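3.2 Open-day sessions

The second set of trials was run during the Donbridge open day in July. Visitors came through the lab in small groups between late morning and 4 p.m. and stood behind a rope on the far side of the room. The Baliner controller used the same settings as in Section 3.1, and the operators were told not to change the pace of the work for the audience. We logged 47 handling episodes over the day. Groups could ask for an episode to be repeated, and repeats were logged separately.

The work surface was a white table with a glossy top. It gave small bright reflections under the room lights, and we left these in the data. 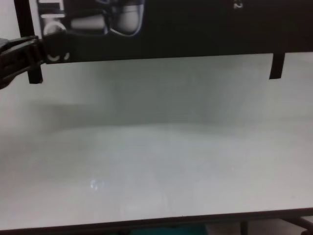 3.3 Thin-object handling

Printed matter was included at the request of the Zanus group, who had found that thin covers bend under a two-sided hold. Grip force was held at the lower of the two values used in the Abubakari protocol. An episode ended when the operator called it or after 200 seconds. Figure 4 shows a booklet held at two corners, with the cover slightly bowed between the grippers. We did not score bending as a failure unless the item left one of the grippers. 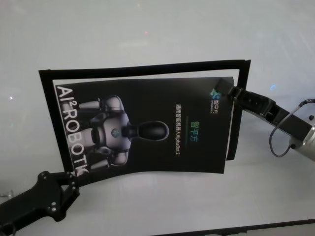
Figure 4. Two-gripper hold on a black booklet above the table, open-day session.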